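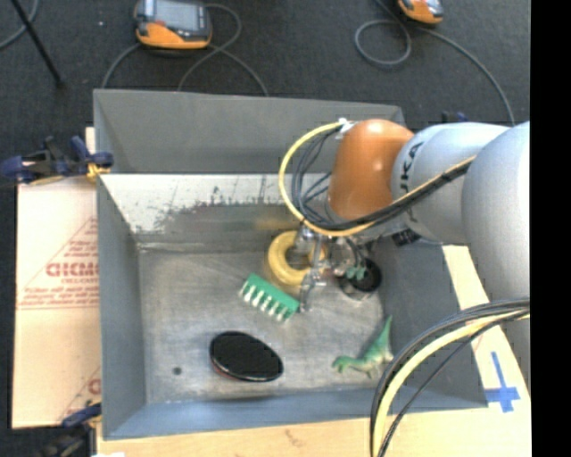
*Slide 1. Hirero cell, bin pick. Yellow cable loops out left of the orange joint.*

26 October 2026, Meng, afternoon session. Slot is short, do NOT read the slides out loud. Water. Check clicker before going up.

## Opening (leave slide 1 up)

- Hi, from Vuvora, we run a bin picking cell called Hirero. Mixed objects, gray metal bin, arm comes in from the side.
- Going to talk about one bad afternoon in May. Gripper closed when it shouldn't have, someone's glove was in it.
- Say early: nobody hurt. Fingertip of the glove got pinched, hand pulled out of it. Otherwise people sit there waiting for it the whole talk.
- Ask them to look at the yellow cable. Just look. Don't explain yet. Give it a second.
- Then point out the objects. Thick yellow ring, green block with the prongs, the shiny black oval, toy dinosaur. Odd shapes on purpose, we want picks that are awkward. Awkward picks = lots of wrist rotation. That matters in a minute.

## Slide 2. How the cell is wired

Keep this quick, the room knows arms.

- Gripper power and gripper status run down the outside of the arm in one bundle. Tied at a few places. Slack at the wrist so the last joint can turn.
- How much slack? Whatever the person who tied it thought looked right. That was the spec. I'm not proud of it.
- Gripper talks to a controller running Tramier (our own in-house thing, don't go looking for it). Tramier asks the gripper open / closed / moving, passes it up to the arm program.
- Emergency stop is on a separate circuit and cuts the arm. It did NOT cut gripper power. On purpose, so a stop doesn't drop whatever's being held. Reasonable decision, made a long time before anybody was reaching into the bin by hand every few minutes.
- pause here. somebody always asks about this, say "coming back to it"

## Slide 3. Timeline

Big slide, small text, sorry. Talk it through.

1. Morning: gripper swapped for a service. Cable bundle untied and retied at the wrist. Loop came out longer than before.
2. Run restarted with the counter carried over. Everything looks fine. Picks succeed, picks fail, normal mix.
3. Sometime late morning the loop starts brushing the bin rim on deep picks near the wall. We know this from the torque trace, small bump on the wrist joint, same place every time. No alarm, well under the limit.
4. Pick 3,469. Deep pick, wrist turns nearly all the way, loop hooks the rim and the arm lifts. Connector at the gripper gets pulled partway out. Not all the way!! All the way would of been great, we'd have had a clean fault and gone to lunch.
5. Status line goes intermittent. Tramier does the thing on the next slide.
6. Cell keeps going for 87 more picks.
7. Arm parks over the bin, gripper looks open. Operator hits the e-stop, reaches in to free an object stuck against the wall. Glove brushes the cable. Connector makes contact again. Gripper powers up, recieves the last queued command. Close.

Stop talking for a moment after 7.

## Slide 4. What Tramier did

- This is the part I most want to get across so slow down.
- When the status message didn't arrive, Tramier repeated the last good value. Written that way early on because the old serial adapter dropped a message now and then and it was annoying to have the cell stop each time.
- No limit on how old that value could be. None. One dropped message or an hour of dropped messages, same behavior.
- So arm program sees "closed, holding" and is happy. Success rate on the dashboard went UP. During the 87 picks it read 100 percent. Let them laugh, it's ok, we did too, later.
- Nothing flagged it as wrong. A perfect score on a bin of odd shapes ought to look suspicious. It was on a wall monitor and looked like good news.
- Commands were queued while the link was down, not thrown out. Queue kept only the newest one. Newest one was close.

## Slide 5. Torque trace

- Left plot: normal deep pick. Right plot: the one with the hook.
- Show the early small bumps first. 3 of them on the slide, all from the hour before, all same wrist angle. I picked clear ones, there are more in the log.
- Arm's own collision detection never tripped. It isn't broken. A cable dragging on a rim is a soft load, comes on slow, the arm just pushes through it.
- If somebody asks for the threshold, tell them it was the default. Then we tried lowering it and got false stops on every contact with the bin floor. So threshold alone isn't the fix. Show backup slide B if they push.

## Slide 6. Things we got wrong (people)

Careful w/ tone here. Not blaming the operator, operator did what the sheet said.

- The sheet said: press e-stop, wait for the arm to stop, clear the bin. Followed exactly.
- Sheet said nothing about the gripper having its own power. New people were told out loud. Some of them. The operator that day hadn't been.
- We all said "it's stopped" to mean the arm. The gripper is the part with the fingers!
- Retying the cables wasn't treated as a change. Swap form has a line for gripper serial number, a line for the calibration file, nothing for cable routing.
- Nearly didn't get reported. Pinched glove, no injury, hand it to the shelf and carry on. It got written up since the glove wouldn't come out and the cell had to be powered down to free it. I think about that one a lot. skip if short on time

## Slide 7. What we changed

Go fast, they can get it from the handout.

**Same day**
- Cell off. Tag on the main switch.
- Reaching in by hand not allowed, objects cleared with a long plastic grabber.

**Same week**
- Tramier: stale status is now a fault. If the reading is old the arm stops and says so in plain words on the screen.
- Command queue gets emptied any time the link drops. After reconnect the gripper does nothing until a person presses the reset.
- E-stop now takes gripper motor power too. Yes it can drop things. Objects we pick can be dropped. If yours can't, you need a spring or a brake or somthing, talk to me after.

**Slower stuff**
- Cable routing is on the swap form. After a retie, someone jogs the wrist through its full turn, slow, with the arm down deep at each wall, and watches the loop the whole way round.
- Dashboard turns amber when the success rate is too good for too long. Was a joke suggestion. We kept it.
- Connector with a latch. Should've been first on this list, parts took a while to show up.

## Slide 8. Does it work

- Pulled the connector by hand on purpose, arm moving, hands well clear. Stops every time we tried it.
- Half pulled is harder to do on purpose. Made a little breakout box that cuts the status line and leaves the power alone, then the other way round. Found one more bug with the other way round: controller rebooted and came up thinking the gripper was open. Fixed.
- Torque bumps: we log them now and look through at end of shift. Don't claim it predicts anything. I don't have the data for that and someone in the room will know it.
- Still open: loose cable. There's always going to be slack at a wrist that turns that far. Tried a spiral wrap, it went stiff and pulled on the gripper, which spoiled our force readings. Tried a spring return, better, bulky, bumps the wall in the corners. If anyone has a neat answer for small arms in deep bins PLEASE come find me.

## Go back to slide 1

- Back to the photo. Ask: who looked at the loop at the start and thought it was a problem?
- Then the follow up, how many of you have one like it at home.
- Follow it with the pointer: out to the left, under the orange joint, back up to the right across the gray segment. Black cables tangled in with it. Now picture the wrist turning.
- Also the second bundle, bottom right, over the corner of the bin. Never caused us trouble as far as I know. Same question applies though.

## If questions are slow, ask myself these

- Why reach in at all? Objects end up hard against the wall and the gripper can't get a finger behind. Sloped walls help a bit, not enough.
- Why no light curtain? Research bench, low speed, small arm, risk assessment said fine. The assessment covered the arm. It had one line on the gripper, "low force." Low force still holds a glove.
- Would a collaborative gripper have prevented it? Might have pinched less. Would still have closed.
- Can we have the Tramier code? Not released. Can share the stale-value check, it's short, slide C.

## Backup

- A: full wiring diagram (the print is tiny, zoom in to the wrist part)
- B: threshold sweep, false stops vs limit
- C: stale check, pseudo code
- D: new swap form, both sides. Typo in the second box, fix befor uploading

Handouts on the table by the door. Cut slide 6 last bullet and all of B if we start late.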